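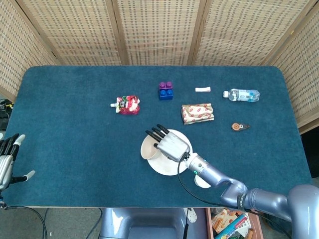
Relluler Peer Support Groups: Common Questions

Last updated 10/29/24

Who are the groups for?
Adults who live with anxiety, panic or long stretches of worry. You don't need a diagnosis or a referral. If you're not sure whether what you have counts as anxiety, you can still come.

Is this therapy?
No. The groups are run by people who have had anxiety themselves and have been trained to lead a discussion. They can't diagnose you, change your medication or write letters for your employer. Many members see a therapist as well, and the two don't get in each other's way.

Which groups are there?
There are 2. Sellimari is the open group. You can come once, come every time, or skip a month and come back. Nosto is a closed group that runs for 10 sessions with the same people throughout. A new Nosto group starts each September.

Where do you meet?
Both groups meet at the Priedītis building, on the second floor. There is an elevator to the left of the front desk. Street parking is free in the evening, but the lot behind the building is permit only.

How many people will be in the room?
Nosto is capped at 15. Sellimari has no cap and is usually smaller.

Do I have to talk?
No. We go around once at the start for first names, and you can pass on that too. Some people listen for several meetings before they say anything.

What if I have a panic attack during a meeting?
You can stay in your seat, stand up or step out to the hallway. One of the leaders will check on you quietly unless you've told us you'd prefer to be left alone. The meeting goes on, and you can come back in whenever you like.

Can I bring someone?
To Sellimari, yes. A friend or relative can sit with you for your first meeting. Nosto is members only.

Will what I say stay private?
We ask everyone to keep what they hear to themselves. Leaders will only break that if they believe someone is in serious danger, and they'll try to talk to you first.

What does it cost?
Sellimari is free. Nosto has a small fee for the workbook. If that's a problem, check the box on the sign-up form and we'll waive it.

What if I need help right now?
Please don't wait for a meeting. In the United States, call or text 988 at any hour. If you or someone else is in immediate danger, call 911.

How do I sign up?
For Sellimari, just show up. For Nosto, fill out the form at the front desk. Sign-up closes when the group is full, and we keep a waiting list.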